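Gripper budget, two-arm sim to hardware

mprins
Quote from Drovura: 2383 per large parallel gripper, 1817 for the compact one. We need two arms. Is there any reason not to put the compact on the left and the large on the right? Our sim model is set up that way now.

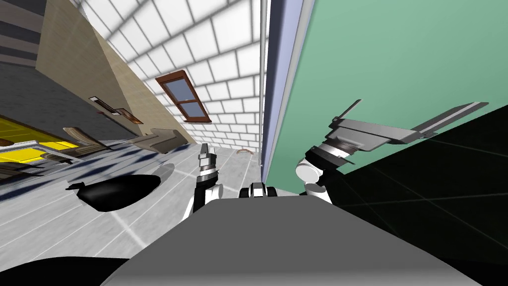
Reply 1
d_catterall
Mixed is fine if the left only steadies things. Check the wrist flange on both before you sign. Lead time was 31 days in May.

Reply 2
ogilvie_c
Disagree. Two types means two sets of spare fingers and two calibrations. Buy a matched pair of the large ones.

Reply 3
mprins
Matched pair adds 566 to the order. Spares are 56 a set either way.

Reply 4
ogilvie_c
Then the 566 is cheap. You will want to swap sides at some point.

Reply 5
d_catterall
Long fingers need more clearance near the floor and walls. Run the floor pickups in sim with the large one on the left before paying for it.

Reply 6
mprins
Will run it Sunday. Quote is held until then.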